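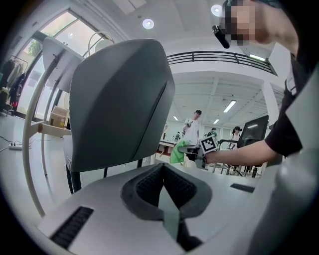

Okay, so, talk notes. Hi everybody, thanks for having me, I'm the one who keeps moving the furniture at Holtard. I want to talk about chairs and tables in shared rooms, and mostly about what they look like from the wrong side (which is the side you meet first, every time you walk into a room!). Say the title slide out loud, it's small: "Backs, Legs, Undersides." Then point at the gray chair. Its back is to us, and look how much is going on there, a fold up near the top, stitching down the left edge, a seam running off at a slant. Somebody drew that. Somebody cared about the back. Pause here, let them look, drink water.

**How I got into this**

Keep it short, two minutes tops. I started in the office at Dovthorpe in June, and my whole job was supposed to be bookings. People would book the big room, then write to me afterward and say it felt cramped. It's 332 square feet! Not huge, but fine for a group of ten. So I went and sat in there with my lunch for a while and watched people come in. They'd stop in the doorway. Every chair was facing away from them and tucked in tight, and you had this wall of chair backs between you and the window.

Manee Nilsuwan came by, saw me sitting there, and pulled one chair out and turned it a little. Just the one. The next person in walked straight to it and sat down. (Tell the bit about the sandwich only if they're laughing already.)

**Legs**

My favorite part, don't rush. When you buy a table you look at the top, and so did I. Then you live with the legs for years. Go back to the slide: round-edged whitish top, pale wooden legs, the front one a big long curve, and a crossbar between you and wherever your knees want to go. I love a curved leg, I really do, but a curved leg takes floor. If you've got a chair with three or four legs of its own coming down next to it, you get a little forest under there and feet have to find their way through.

What I do now is measure at the floor, with the chairs pulled out. We leave 33 inches behind each chair if people need to walk past. At Prerkero they went with less and I kept hearing the same scraping sound all day long. Ask the room: who has a scraping chair at home? Hands will go up. Felt pads, replace them when they get hairy, moving on.

**Undersides**

Tassanee Bunnag taught me this one and I have to give her credit by name. Sit on the floor. Seriously, once per room, sit down on the floor and look up. You see the underside of every table, which is what a kid sees, and what anybody sees from a low sofa across the room. Gum, stickers, old labels, a screw that's working its way out. We did all the tables at Bitar in 60 minutes, Tassanee with a flashlight and me with a putty knife, and we tightened up to 2 bolts on every single one.

**Windows**

If I'm running late, skip to the second paragraph.

Big windows with dark trim and green stuff growing outside, like on the slide, are a gift, so please don't park a tall cabinet in front of them. A table by the glass is great. The light top picks up the daylight and people drift over there with their coffee. I'd put the chairs on the room side at an angle, so whoever sits down gets the leaves and whoever walks in can still see past them.

Glazed doors are trickier. I leave the swing clear plus one big step, and I stick a bit of tape on the floor for the first week so the chairs don't creep back. They will creep back. Peel the tape off before it gets gummy, I learned that at Dovthorpe and spent an afternoon with a scraper.

**Questions**

Somebody always asks about stacking chairs. Say yes, they're fine, I have opinions, find me at the coffee. Somebody will ask about wheels too: carpet okay, hard floor only if they lock.

Leave my email up on the last slide and give Manee back the clicker.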